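Druritz sets aside money for a second gripper

The Druritz automation workshop has its equipment budget for next year, and there's plenty to be happy about! Members agreed on Sun 19 May to put 4000 euros toward a second two-finger gripper, with 684 kept back for spare fingers and cables.

Simulation comes first. Dagim Beyene wants every candidate gripper tried in software before an order goes out in June – a great way to compare reach and opening width without paying for shipping. Five models are on the list so far, and the Hedar quote is already in.

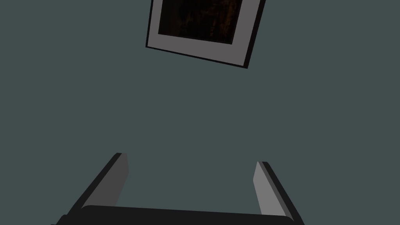

Leonie Bright asked whether the spare parts money would stretch to a second set of cables, and would like that priced before June.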